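4 Sep 2022

Up far too early again, and the kettle at Stedandale has gone from slow to properly dead, so I started the day on a can of warm lemonade from the machine. Grim. Anyway! The results from the two-arm runs are in the spreadsheet and I want to get it down while I'm still pleased, before Wilma Kinnear finds the hole in it.

So, the method. We've been arguing since last December over whether the policy for handling see-through things should be trained on long, tidy demonstrations or on lots of short scruffy ones. Mercy's idea (she'd been banging on for weeks and I'd been half listening, sorry Mercy) was to chop everything up. You teach the arms a reach, then a grip, then a lift, each as its own little piece, and let the model work out how to stitch them together. We had 900 short pieces to train on and the same number of minutes of the long kind, near enough, because Jhair is fussy about fair comparisons and quite right too.

Then 30 test runs each. The long version dropped off badly whenever a cup was somewhere it hadn't met before. The chopped-up one just sort of carried on! It hesitates more, and there's a wobble on the approach with the left arm that I don't like the look of, but it gets its fingers round the thing. I rang Hortensia straight away and she said "do it again with different cups", so that's my week sorted.

Clear cups are still the worst. The depth readings go straight through them or bounce off somewhere silly, and I spent an hour after lunch staring at a depth map that had put a rim under the table. Jhosep thinks we should drop depth altogether and use plain colour pictures from two viewpoints. I said no in the meeting and have been coming round to it ever since, which I shall not be telling him until I've tried it. The Chambi code can take either, so it's only a matter of retraining overnight and hoping the big machine doesn't fall over at 40 per cent like last time.

Must remember: new brown paper, ask Useck for the spare cable, reply to the Steltuswood people regarding their visit. Also milk. Also a kettle.

Stuck these two in so I remember the set-up when I come to write up the methods bit.
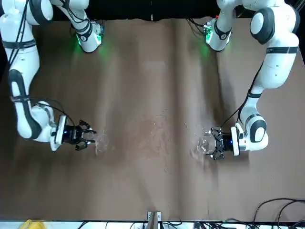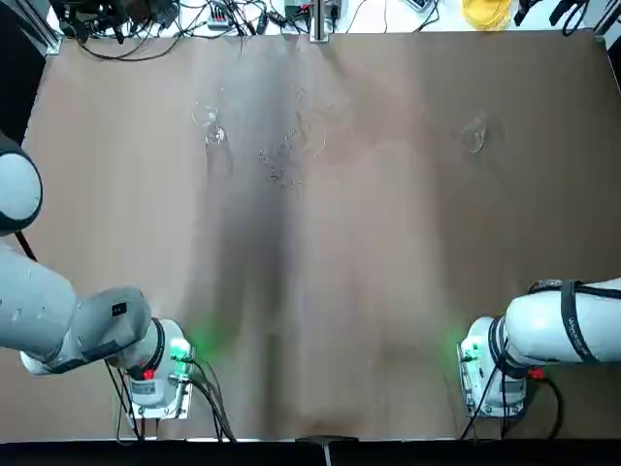
Both arms at the brown table, clear cups again.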